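4. Setting up the brick-sorting trial

I run this one the same way every time, so do copy me at first and get creative later. You'll want Planum open on the laptop and the arm powered up before you touch the bricks.

4.1 Put the grey baseplate down under the arm. I like it turned diagonally, as the policy we trained at Drunbridge saw 300 demonstrations with the plate at all sorts of angles and copes happily.

4.2 Check that all four corner markers are on the plate. The gripper can hang over one of them for a moment – that's fine, the pose estimate holds with three.

4.3 Scatter your bricks on and around the lower edge of the plate. Mix the colours up and don't be tidy about it!
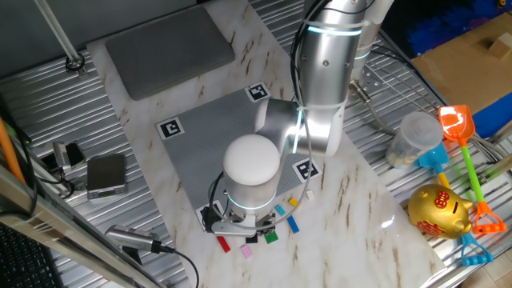
4.4 Press Start in Planum and let the arm do one slow pass with the fingers just above the surface. Keep your hands out until it's done.

Note: Hường Thân found that pale bricks get missed more often than dark ones on our marble-patterned top. If you see that too, raise the exposure a notch and start the pass again.

Caution: never reach in to straighten a brick while the arm is moving. Hit pause first, and wait for the pause message on the laptop.

4.5 Save the run. We needed nearly 200 before the success curve settled down, so don't fret over a bad afternoon.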